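Setting Up a Shared Worktable

Welcome to the second part of the Saarela room guide. By now you should have the tabletop joined to its legs, and I hope a cup of something nice close by. If any bolt still feels wobbly, please go back and tighten it before you carry on.

1. Choose your spot. Leave 50 inches of clear floor on each side where people will be standing, so that someone can lean in over the work while others pass behind.

2. Set the table down gently – two people, one at each end, and no dragging, please. Wood floors scratch more easily than you would think.

3. Press down on each corner in turn. If the table rocks, turn the foot on that corner a little at a time until it settles.

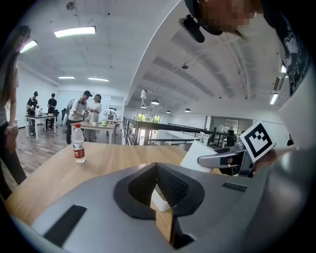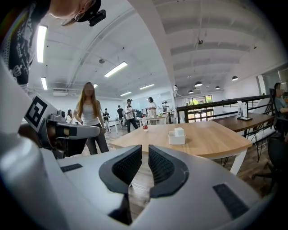 Page last changed: September, by Elaine Vieira

4. Decide where drinks will go. A bottle with its cap on can stand toward the far end of the table, well away from busy hands.

Note: In a big open room, a smaller side table is a great help for sorting things before they come over to the main one. Ours is a Caner, and we have grown very fond of it!

Caution: Do not sit or climb on the tabletop. It is rated for 80 pounds, spread evenly, and that includes anything you rest your elbows beside.

5. Wipe the top with a soft, barely damp cloth, going along the grain, and let it air dry before you lay anything out.

If a foot is missing from your box, write to Jolene Whitelaw at the parts desk and mention part 1722 – she will gladly send you another.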